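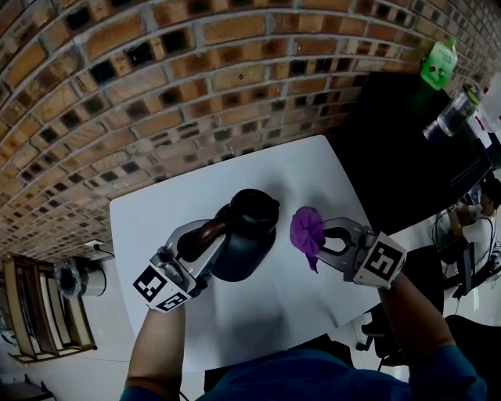 *A black carafe at the table, beside the brick wall.*

The Clundier allotment association has asked its members to consider whether the shared strip along Gill Lane should remain as mown grass or be given over to food growing. I set out my own view in this post, having held a plot on the site for many years.

The strip is 100 metres long and 2 metres wide. It is cut throughout the summer at the expense of the membership, and very little use is made of it. Currants, gooseberries and perennial kale would suit the ground well, as it drains freely and receives sun until late afternoon. I would leave the northern end for clover - the beehives at Gellden are within easy reach.

The cost should be modest. I have priced bare-root bushes and compost at £300, to be spent in February while the plants are dormant. Water is the harder question. The nearest tap is beside the Fillunar gate, and a hose would have to cross the main path.

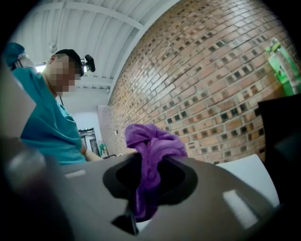
Nam-gil Cheon wrote to me after reading a draft and asked who would be entitled to pick the fruit, as passers-by would have the same access as plot holders. My preference is that anyone may pick, and that a notice should say so plainly.

Written comments on the proposal should be sent to Nesma Bouzid before the end of January. I shall publish the planting plan on this page once the soil test has been returned.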